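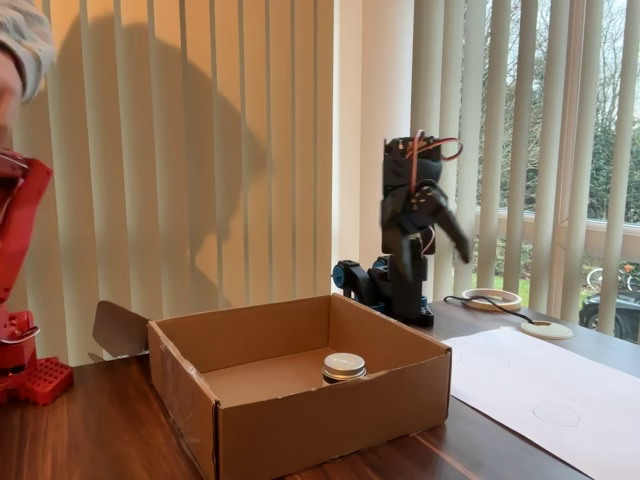
May. Morning, before nine.

Resumed the sorting of the supplies cupboard at the Breathnach Reading Room, left unfinished in April. Ms Selvanayagam had asked that the small containers be dealt with first, as they take up the most time and the least space, and I have followed her wishes.

The method agreed is a plain one. Each container goes into an open cardboard box while its entry in the stock book is found. Once the entry has been checked, the container is taken out, set on clean paper and read again, label and lid both. Anything whose label and entry disagree is set aside for a second opinion. Cartons with lids were tried last month and given up; the flaps fell inwards and one had to hold them back with an elbow.

The stock book remains in poor order. Entries from the Gonis bequest were copied in by at least two hands, one of which makes its sevens like ones. A line that I had read as 200 grams of wheat starch proved on comparison with the delivery note to be correct, but the line beneath it, also given as 200, has no unit at all and may refer to sheets of blotting paper. I have pencilled a query in the margin. The ink column is worse and I did not attempt it.

10.40. Ms Rathnayake arrived with the Alard boxes from the lower store. She is of the opinion that all screw-top containers should be kept together regardless of contents. I hold that contents should come first, and that a shelf of matching lids will look very well and be of no use to anyone searching for paste. We did not settle the point. It will be put to Ms Selvanayagam, whose cupboard it is.

Tea at eleven, taken in the corridor, food and drink being forbidden at the table under the rules of the room.
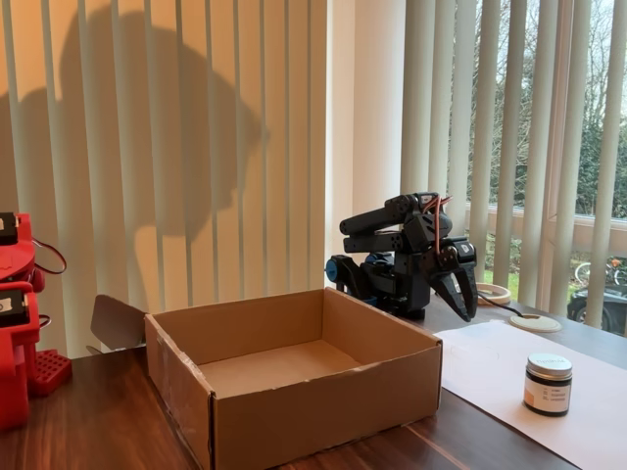

The printing on the lids is a continuing nuisance. It is faint on the silver ones, and the reader must tilt them to the window to get anything from it. The paper labels are a little better, although the type is small and I was obliged to fetch the magnifier from the front desk, sign for it, and return it before the midday handover. A request for a magnifier to be kept in the cupboard has been entered in the requests book. It is the second such request; the first was mine also.

White paper under the jars was Ms Rathnayake's proposal and I record that it is a sound one. The table top is dark, and small type is easier on the eyes with something pale beneath it. She has offered the remainder of the Basell roll for the purpose.

Afternoon. Wrote to the suppliers regarding the 2,000 adhesive labels ordered in March and still not received. Until they come, nothing can be relabelled and the sorted containers must go back on the shelf as they are – a provisional arrangement, and marked as such on the cupboard door.

Closed the stock book at a quarter past four. The top shelf is finished. The second is half done and has a slip of card in it to show where I stopped. Tomorrow, the brushes, if Ms Rathnayake can find the key to the long drawer.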